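Husevix Makers Board > Machines > Grippers and end effectors

Thread: two finger gripper, lower finger sagging, drops round stuff

benchrat70
Jul 27, 2024
ok so gripper on our arm (black two finger one, wrist cam, Flemaneo controller) has started dropping things. Flat parts fine. Anything round squirts out the bottom. Lower finger feels loose at the knuckle if I wiggle it with power off. Upper is solid. Cycle counter says 2,033 since last service which was in March. Tightened what I could reach. Any ideas before I pull the whole thing

tallow_k
Loose at knuckle = screws backing out. Every time. The little Phillips ones on the finger plates. Did you threadlocker them in March?

benchrat70
no. manual doesnt mention it

tallow_k
manual is wrong then. Blue, tiny drop, one screw at a time so the finger doesnt shift on you. Leave it overnight

oddgear
Disagree. Had the same thing on ours and it was the linkage pin, screws were all tight. You can threadlock all day and the slop stays. Hold the link, push the finger. If the link stays put and the finger moves, ok, screws. If they both move its the pin.

tallow_k
pins dont go at 2,033 cycles

oddgear
mine did. Yensuk replacement set, about 10 bucks, and it's been fine

benchrat70
did the push test. both move a little?? finger moves more. great

padfoot_sr
So it's both lol. Do the pin first, then screws, then re-zero. DO NOT skip the re-zero, the controller still thinks closed is where it used to be and you'll be chasing grip force for a week. Also what force are you running

benchrat70
70 percent. was 30 before it started dropping stuff so I turned it up

padfoot_sr
yeah turn that back down. You've been cranking on a loose joint, probly half your wear right there

cornerlathe
Do we know the pads are clean? Wipe with alcohol first, costs nothing. Skandside sells grippy tape too if the fingertips are slick

oddgear
tape hides the problem

cornerlathe
tape hides the problem and also holds the part. I'll take it

benchrat70
Update. New pin in. Old one had a visible step worn in it so oddgear wins that one. Two screws on the lower finger were barely hand tight so tallow_k wins too. Threadlocked, left it overnight, re-zeroed this morning, force back to 30. No tape.

What I did in order, for whoever searches this later
- power off at the controller, wait for the arm brakes
- support the lower finger, drive pin out from the cable side
- new pin, dab of grease, check it swings free
- finger screws out and back in one by one, blue threadlocker
- overnight
- power up, re-zero open and closed
- set force low, try a ball before anything that matters

Wrist cam on the ball test, orange one, between the upper tip and lower finger. LEDs green

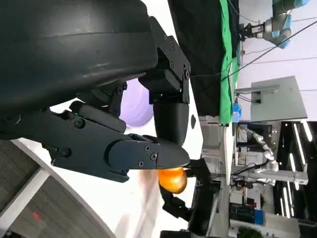
Re: ball test

padfoot_sr
Good. Now run it open and close for a while with nothing in it and do the push test again. If the slop's back the bore is worn, not just the pin, and that's a new finger

tallow_k
and put threadlocker on the upper finger while your at it. Same screws, same age

benchrat70
upper is tight, leaving it alone

tallow_k
see you in March

oddgear
I'd leave it too fwiw. Mark the screw heads with a paint pen, then you can see if one turns. Does anyone have the torque number for the palm plate screws? mine are the same size but longer and I've just been guessing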